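About Jendumberg

Home / About us / Shop returns / Contact

Hello, and welcome! We are Jendumberg, a small firm in Dullby that gives old spectacles another go. People send us the pair from the back of the drawer, the pair that belonged to a grandparent, the spare pair that was never quite right, and we clean them, measure the lenses, mend what can be mended and pass them on. We started in May with one bench and a tin of screws, and we have loved it from the first week.

Last season 1412 pairs came through the door. Every one of them spent time on a plain white table, and if you visit us that is mostly what you'll find: white tables, pale walls, good light and people peering at hinges.
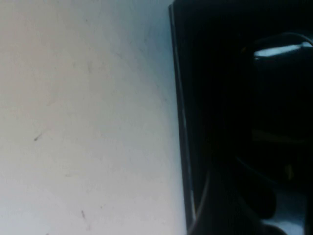 Why we love a plain table

A spectacle screw is tiny. Drop one on a patterned worktop and you might as well order a new one, but on white you can usually spot it before it rolls off the edge. We tried a lovely old oak bench when we began (it came with the building) and lost more screws in its cracks than we care to admit. It now holds the kettle.

The tables get wiped down every morning and again after lunch. They still pick up scuffs and odd specks, as any surface does when it's used all day, and we're quite fond of them for it.

Boxes, boxes, boxes

Each bench has a box of its own, open at the top and low enough to reach into without knocking your wrist. Nothing fancy. We keep good cardboard whenever it comes our way, and if there is printing down the side, so much the better for telling one from another across the room. A dark inside is a real treat, as pale and clear frames show up beautifully against it.

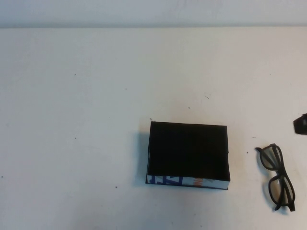
Frames are folded before they go anywhere, left arm first, and laid with the lenses facing up. It's a small habit and new starters pick it up in a day. Then comes the cleaning, then the lens reading, then a little card with the strength on it. We call our card system Gelus, after the label on the first packet of cards we bought, and it has grown into a proper catalogue with 48 drawers. Heavy black frames are the ones we get asked for most. Round wire ones come next, and there is always somebody hoping for tortoiseshell.

Where the glasses go

Most pairs go out through our counter in Crichton, where you can try on as many as you like. Parcels leave Dullby in batches of 20, each pair in a soft pouch. Frames past mending are taken apart for their screws, pads and hinges, so even the saddest pair helps another one along.

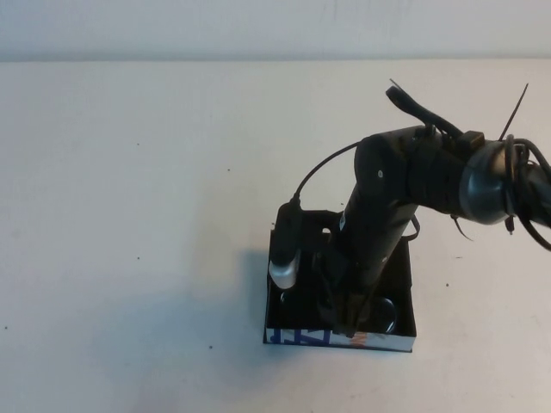
One of our shallow boxes on a white table

Come and see us

We run open afternoons through the year with room for 19 visitors. Bring your old glasses and we'll tighten the arms while you look round. Children are very welcome and generally want to look in all the drawers.

Page updated 11/19/18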